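The Cup from Storkham

My aunt left me a square cup. I should say she left me other things too — a coat, a box of receipts, 118 dollars in an envelope marked BUS — but the cup is what I asked for, and my cousins looked at me like I'd picked the doorstop.

It's cream-colored and it doesn't sit right in your hand, and you can't drink from it without coffee running out of both corners. She bought it in Storkham when she was 20, from a man named Gøran Hellström who told her it was for flowers, then for pencils, then (when she was already walking away) for whatever she liked. She put her makeup brushes in it. They lived in that cup through four apartments and one husband, and every morning before her shift at the Plullgate Theater she'd tip them all out on the table, look them over, and put them back one at a time.

I never understood the tipping out. I asked her once and she said, "Well, how else would I know what I've got?" and went on hunting for her good earrings.

So there I was in my new place, boxes everywhere, gray carpet I hadn't decided how I felt about, and I spread a pale sheet over the table because that's what she did. You spread a sheet, you tip out the brushes, you see what you've got.

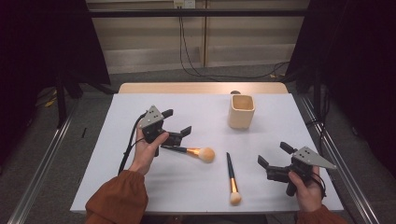

I had the fluffy peach one, which was for cheeks, and I had the little cream one, which she used for everything else, including (I saw this myself) getting crumbs out of a toaster. Both with the black handles and the gold bit in the middle. There used to be more. My cousin Backlund — it's his middle name, he insists on it — swore he hadn't taken any, and then sent me a text two hours later that said, "What would I even do with them?"

I picked up the peach one and ran it over my cheek. It still smelled like her powder, or I wanted it to. I sat there long enough that the downstairs neighbor finished a whole phone call about a boat.

Then I put it in the cup, handle down, the way she did. It leaned into the corner like it had been waiting for that corner. I put the little one in after it, and it slid across and leaned on the big one.

My phone buzzed. Backlund again.

"Okay," it said. "I have one. It's the flat one. Do you want it back?"

I told him to bring it over, and to bring lunch.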